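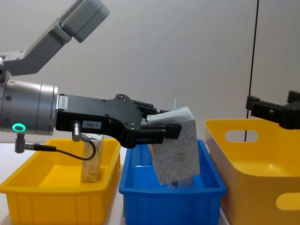

*Wrist with the green status light on, gripper labeled 183.1*

**Grellona Artist Relations, March planning meeting**

Attending: Johanna Gasser (chair), Hubert Mayrhofer, Corina Lehner, Everett Dunleavy (by phone). Gion Tanner sent regrets.

**1. Clistgate showcase**

Ticket count stands at 514, up from 453 at the last meeting, and we were all thrilled! Hubert read out a few notes from fans who are driving in overnight (one is bringing her whole choir). We have 11 acts confirmed and Everett is still talking with 3 more. He loves the Flelter demo and played half of it down the phone; everybody wanted the other half. Agreed to offer them the late slot.

**2. Host for the night**

Corina met with Eberhard's manager and it went wonderfully. He'd like to host, sing one number with the house band and stay for the meet and greet. Approved with applause. Johanna asked that his travel be booked before the posters go out.

**3. Mentoring lunches**

Great response from the younger singers. Hubert wants to pair each of them with a radio person next time. Gion's list of contacts to be passed around.

**Actions**

- Everett: call Flelter, send set times
- Corina: Eberhard contract and travel
- Hubert: lunch pairings

Closed at 4:40 p.m. Next meeting in April, same room.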